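Two arm cell in the garage, gripper slips on thin handles

soltness_shed
Mostly done with the enclosure. Timber on three sides, ally posts in the back corners, both arms on the one rail up front. Still fighting the right gripper – anything thin and smooth twists in the fingers once the arm moves. 29 tries Monday night with a plastic fork, dropped it 3 times, rotated it in most of the others. Teh pads are bare plastic. Ideas?

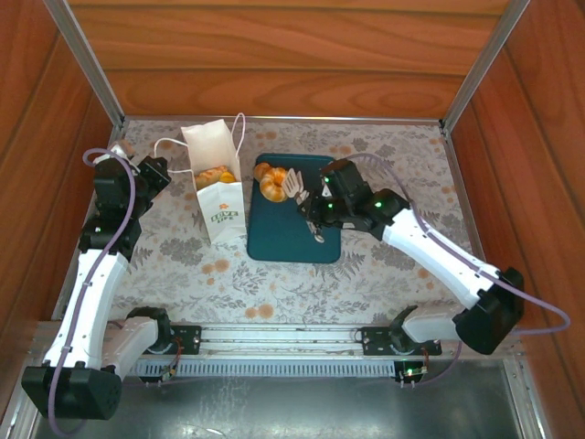 Right arm on the fork, left one up by the bag handles.

grirneck
Heat shrink over the fingers. Cheap, grippy, done in five minutes.

Karthikeyan G
Disagree, heat shrink goes shiny after a week. Silicone tape, cut a shallow V in the pad so the handle has somewhere to sit. Also what torque limit are you running?

soltness_shed
40 percent. Tried higher, servo got hot and sulked.

irina_o
Different gripe – those purple cables. The loop past the right joint housing will snag sooner or later. Clip it to the link.

grirneck
Nah leave the slack, clip it tight and you'll kill the connector at full reach. Ask me how I know

irina_o
Didnt say tight. Clip with slack at the joints.

soltness_shed
Ok silicone tape first, V groove if that doesnt do it. Cables on the weekend maybe. Will post numbers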